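Fandville Residents' Association
Minutes of the January meeting, Community Room, Roussel House
Meeting opened at 7:05 p.m., the 7:00 start having been spent looking for the key to the cupboard.

Present: Nurhan Aksoy (chair and, by default, minutes), and the usual residents, plus two new faces from the third floor who were told it would be short.

Apologies: Received from the Wurnent Court stairwell, collectively.

1. Minutes of the last meeting

Approved with one correction. The word "lively" in the item on bike storage is to be replaced with "long."

2. Money

The balance stands at $2,701. There was a brief silence while everyone thought of something to spend it on. The chair reminded the meeting that most of it is already promised to the boiler. The boiler was not thanked.

A proposal to put $100 toward new things for the shared kitchen and table was moved to item 4, where it belongs and where it took up most of the evening.

3. Noise in the courtyard

The Famness delivery truck still arrives before anyone is awake and leaves once everyone is. A letter was sent in the fall. A reply came thanking us for our interest in Famness. A second letter will be sent, with less interest in it.

4. The table and what goes on it

This item was carried over from last time and from the time before that.

The question is what should live on the shared table between events. One side of the room holds that a table should have something on it or it looks like a waiting room. The other side holds that anything left on a table in this building turns into a place for keys, flyers and one glove. Both sides brought evidence. The glove was passed around and is still unclaimed.

Discussion of the dark brown marble pattern followed. It was agreed that the white and tan veins are handsome. It was also pointed out that they are very good at hiding crumbs, which some residents consider a feature. The chair asked that it please not be considered a feature.

On the square floral piece, the meeting could not settle whether it is a plate or a trivet. Those in favor of plate noted that it is plate-shaped. Those in favor of trivet noted that so are most trivets. A motion to call it a tray was put forward as a compromise and failed to satisfy anyone, so it passed. It will be "the tray" in all future minutes.

The pale green bowl was less controversial. Several people like that the light comes through it. One person feels that pale green over brown and gray flowers is "a lot." She was asked what she would prefer and said cream, and it was pointed out to her that the tray is cream. She asked for her remark to be minuted anyway, and it has been.

There was then a longer exchange about whether the bowl should sit in the middle of the tray or toward the top. The middle was said to cover up the scrolls. The top was said to look like a mistake. The vote went to the top, narrowly, with the middle party asking that the matter be looked at again in the spring.

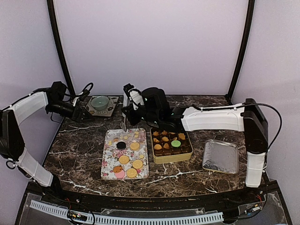 5. What goes in the bowl

Suggestions were invited. These were, in the order received: lemons, wrapped candy, spare fuses, nothing, and the key to the cupboard. The last got the only applause of the night. Against it, someone observed that a key in an open bowl makes the cupboard somewhat pointless. No decision. The bowl stays without a job until next month.

6. Kitchen spending

With the table settled, or as settled as it gets, the $100 was approved for the following: dish towels, a second pair of scissors, and a label for the drawer where the first pair is supposed to be. Receipts to Nurhan, please, and not under her door folded into a very small square.

7. Any other business

The window by the stairs still sticks. It was reported stuck open last month and is now reported stuck closed, so there has been movement.

A resident asked if meetings could be kept to an hour. This was discussed for 10 minutes.

Actions

Nurhan to write to Famness again.
Third floor to buy the dish towels and scissors, having made the error of saying they were going to the store.
Everyone to check at home for the other glove.
Bowl contents and cupboard key carried over to next meeting.

Meeting closed at 8:40 p.m. Next meeting in the same room, same time, date to go up on the board by the mailboxes.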